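Home Music Choirs Papers Contact
September, by the Galby Song Study desk
14 shares 2 comments

4. Group singing and lyric recall

Gospel quartets lean on the bass for pitch, this much is old news. Less written on how the parts learn new words. We followed two amateur groups, Rivton and Pustura, both singing four-part gospel, both about to record. Rivton learn by ear, line by line, no sheets. Pustura have printed words from the first night. Same new song for each, 101 words, three verses and a chorus.

Rehearsals ran on a Wednesday evening. Nine sessions each. Recall was tested at the end of every session, singers alone in a side room, spoken not sung. Missed words marked, swapped words marked apart.

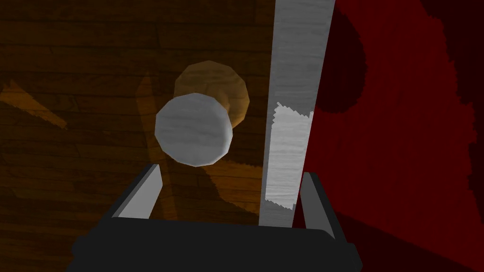

Which group had the words sooner?
Rivton, by two sessions, though Pustura had caught up by the last one.

Most slips came in verse two. Weak rhymes there, and the bass drops out for a line, so the other three lose their footing. Pustura singers tended to swap in a word of the same meaning ("road" for "way"). Rivton singers swapped by sound instead, which fits with learning by ear. Tenors in both groups did better than expected, no clear reason. One had sung an older setting of the same text, we kept his scores in but mark them in the table.

Frerichs scoring used throughout: full point for the right word in the right place, half for right word wrong place. Harsh on the chorus, as one early slip pushes the rest along. We rescored the choruses by line and the gap between groups shrank but did not go away.

Figure 2.

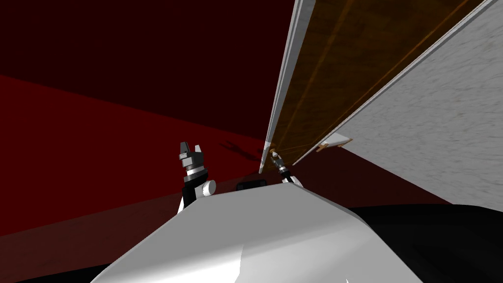

4.1 Limits

Two groups is small. Both knew eachother's recordings, so some shared habits are likely. The song was picked by us and not all the singers liked it; a liked song may well stick faster. Church use was left out too. Pustura sing most Sundays to a hall that seats 800, Rivton hardly ever sing in public, and the pressure of that must count for somthing. A longer run with a third group, one with no bass at all, would help to split the effect of the low part from the effect of the method. Sheets and score forms are kept with the recordings.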